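Student Project Report: Who Gets the Last Word on Breakfast Radio?
Media and Communication, second year
December 5, 2018

When we were asked to choose a programme to follow for our project, I went straight for the Distus breakfast show, partly out of affection (it was always on in our kitchen when I was growing up) and partly because I wanted to know what happens when reality television contestants come in to be interviewed. I was especially interested in guests from Nimri, the island dating series, who tend to arrive the morning after they have been voted off and must be dreadfully tired!

I listened to 37 interviews in all, and wrote down every time a presenter spoke over a guest. It took far longer than I had planned, and I will admit that I got rather fond of the jingles along the way.

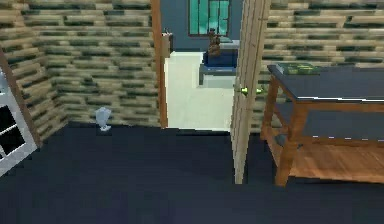 Reading time: 4 minutes

There were 256 interruptions, and I sorted them by what the guest had been talking about. Gossip about other contestants accounted for 79 of them, which did not surprise me much, as that is where the presenters get excited and everybody starts laughing at once. I was more taken aback by how often a guest was cut short while talking about feeling low after filming, usually for a joke or a song.

For comparison I also listened to Gisora, a weekly podcast made by the Edo network, where the same sort of guest is given a whole hour. The talk there is slower and a good deal kinder, although I did find my attention wandering now and then, and I can see why a breakfast audience might not sit still for it.

If I were doing this again I would ask listeners what they make of it all, as I only have my own ears to go on. My listening notes are in the appendix, with the song breaks marked in pencil.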